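Books and Bags: the Museum Tote Under Suspicion
Roststead Reading Room / Galleries / January 2019
Text by Filippos Tzanetos

Everyone who reads seems to end up with a canvas tote, usually from a museum shop, and everyone who has one will tell you it is the only sensible way to carry books. I have doubts. I carried paperbacks in totes through most of my working life, first for the Alexiou shop in Trosalari and then for the reading room in Roststead, and I have repaired enough corners to think the tote gets off too easily. This gallery has four pictures, all of them to do with bags, paperbacks and the wear on both. The notes are mine and so are the grudges. If you love your tote, keep it, but have a look at the bottom of it first.

1. The bag
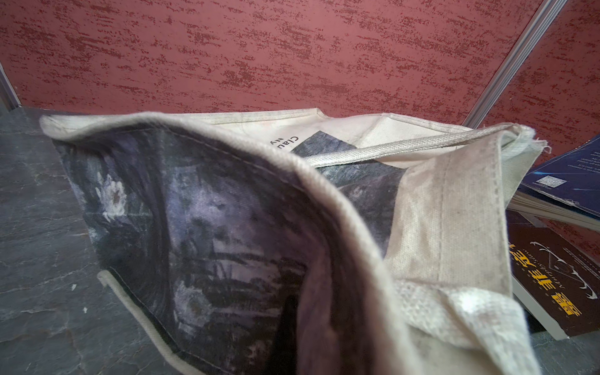 I never trust a bag that was sold on its picture. A museum tote is designed from the front, by people thinking about how it looks on a shoulder, and the questions I would ask come second if they come at all. How wide is the base? Is there a gusset? Does it stand up by itself while you load it? The water-lily print is handsome enough, all muted blues and purples, and it bends out of shape as soon as the canvas folds, so the art isn't helping anybody find the opening. Cream canvas is also a strange choice for something that gets put down on floors, and the smudges along the rim are what you get with it. I would look hard at that strap with the loose white threads at its end before putting a dictionary anywhere near it.

People tell me canvas is strong. The cloth is, and I have rarely seen the body of a tote tear. What gives is the stitching where the handle meets the hem, and it gives slowly, a few threads at a time, and then you are on a bus platform with a novel under each foot. My test is a dull one. Turn the bag inside out, pull each handle sharply away from the hem and watch the stitches. If daylight shows between the strap and the cloth, restitch it in a box with a cross through the middle, using upholstery thread. Ordinary sewing thread will hold for a while and make you overconfident.

Washing is another thing I am told is simple. Cold water, mild soap, dry it flat, they say. Perhaps. I've had a canvas bag come out of a cold wash a good deal shorter on one side than the other, and the print went the way of an old T-shirt. I now spot clean with a damp cloth and live with the rest. A bag for books does not have to be white. It has to be free of grit, because grit travels straight to the covers, so shake it out over the bin and run a stiff brush along the bottom seams. That takes less time than reading the care label.

2. The covers

I have a low opinion of the idea that paperbacks look after themselves. A stack of them leaned against something "for a minute" can stay there until spring, and a book left at a tilt learns the tilt. The block of pages slides a little against the spine, and after enough of that the thing will never again stand square on a shelf. Stand them up straight with support on both sides or lay them down flat. Anything in between is storage by accident.

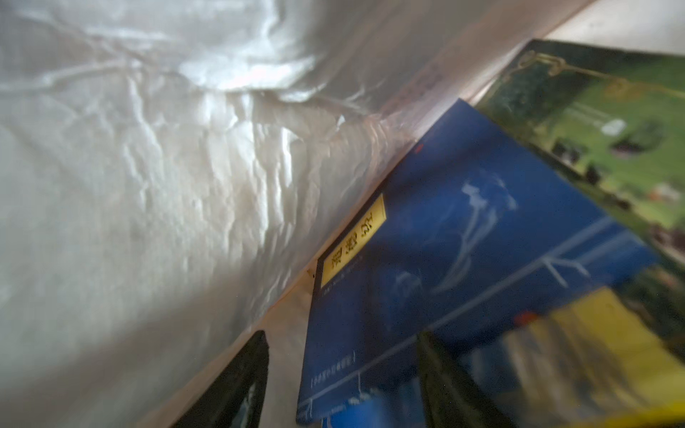

Deep blue with a yellow title label, leaning steeply, with a green landscape cover behind it.

Cover art is another subject where I'm harder to please than most. Publishers spend on the front and save on the lamination. Dark blues are the worst for showing it: every fingernail leaves a pale line, and the long edges go white before the book has been read through. I like a dark cover as well as anybody, I just don't expect it to stay dark. Those clear plastic jackets that are supposed to prevent this are fine on hardbacks. On paperbacks I find them slippery, and a slippery stack in a soft bag ends up in a heap at one end.

Tape is worse. I have peeled tape from covers on which somebody had clearly meant well, and the color came away with it. If a cover is splitting, use a thin line of bookbinder's glue, a strip of waxed paper to keep it from sticking to its neighbor, and a weight overnight. Leave the tape for parcels.

As for plastic sheeting over books, I accept it while a ceiling is being painted and no longer. Paper likes air. A book wrapped up in a closed room with any damp in it will smell of that room for years, and the well-known cures (baking soda, coffee, cat litter, a sunny windowsill) have worked for me somewhere between rarely and never. The windowsill does at least fade the spine, if that was what you wanted.

3. The packing

Here is where I part company with the tote people altogether. A soft bag has no floor to speak of. You put in a flat book and it sits well, you put in a second and it slides against the first, and by the third the bag has become a hammock with everything facing the middle. Corners meet covers. Then somebody drops in the pens.

I tried an insert for a while, a stiff felt box called the Ornix that is meant to give a tote its manners. It works in the sense that the books stay upright. It also takes up so much of the bag that I was carrying fewer books than before and a felt box as well. A piece of cardboard cut to the size of the base did nearly the same job and cost me nothing. Somebody at Alexiou used to cover hers in wallpaper, and very smart it looked, though I can't say it carried any better. 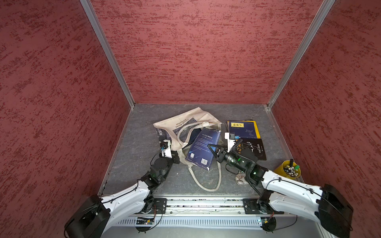
Should the heaviest book go at the bottom or against your back?
Against your back, if the bag goes on a shoulder. Stand it upright on its spine with the others lined up outward by size, and put anything small or oddly shaped at the outer side last.

I know the usual advice is flat and heavy at the bottom, like groceries. For a box I agree. For a bag on a shoulder it makes a hard slab that swings into your hip at every step, and you spend the walk correcting it. Try both ways with the same books on the same walk before you write to me. I did 3 trips each way with the same load, and my hip has a firm opinion.

The Little Prince is, for what it's worth, my idea of a proper tote book. It's slim, it's light in most paperback printings, and you can lay hands on another copy in any town if the bag ruins it. A tote holding The Little Prince and a sandwich is a good arrangement. The trouble begins when people see how well that went and add two cookbooks.

A word on pens, because I keep finding ink inside spines. Keep them in something with sides, standing up, away from the books until the last moment, and carry them in a zipped case. A cap is a promise and I've stopped believing in it. The green ones seem to leak most, though I admit I may be unlucky with green. A marker that loses its cap in a canvas bag will find the one book you had borrowed.

And take the loose tissue out. Old receipts too, and bus tickets. They work their way between pages and leave a ridge.

4. The spine

Most of the damage I see was done by a hand, and a short moment before the damage the hand was in a hurry. People hook a finger over the top of the spine and tip the book out of the row. They have done it since childhood and are offended to be told. Push the books on either side back a little, take hold of the middle one around its waist and draw it straight out. It feels fussy for a week and then you can't do it any other way. 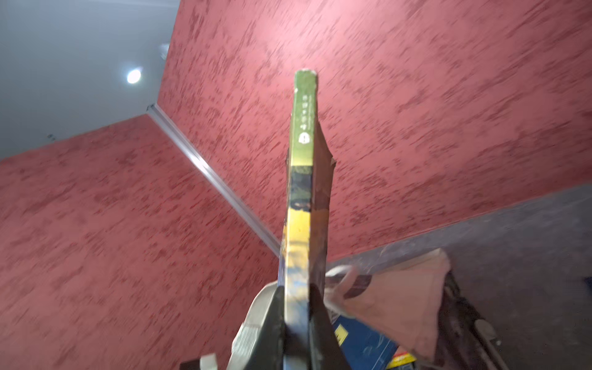

Worn spines get called "well loved", a phrase I put in the same drawer as "cozy" in an apartment listing. Some wear is from reading, and you can tell, for it shows as creases down the length of the spine where the book was opened again and again. Wear at the ends is a different matter and usually means pulling, dropping or riding loose in a bag. On the olive-green spine the top corner has scuffed through to the pale board, and that is the place I check first on any book that has spent time in a bag. The edge of the front cover flaring outward is the next stage. Left alone, a flap like that catches on whatever it is slid in beside, and it only goes one way.

Can it be mended? To a degree. Work a little paste into the split corner with a toothpick, press the layers together through waxed paper and leave the book under weight until the next day. A bent cover edge can be coaxed back with patience and a heavy atlas. What I would not do is paint the white parts in with a felt pen. I've been shown several attempts and never had to ask where the repair was. At the Alexiou sale tables a book with honest scuffs went for 60 cents, and one that had been colored in went for the same, so the pen was wasted effort even as business.

Last, the matter of shelving by color, which visitors to Roststead bring up every April when we rearrange. With a spine that goes from green to black to bright yellow on its way down, I would like to be told which shelf it belongs on. I've asked. The answers differ.

More galleries: Shelves and Brackets / Bookends, Mostly Bad / Two Ways to Cover a Schoolbook
Corrections and objections can be left at the Roststead desk. Please don't leave them in the books.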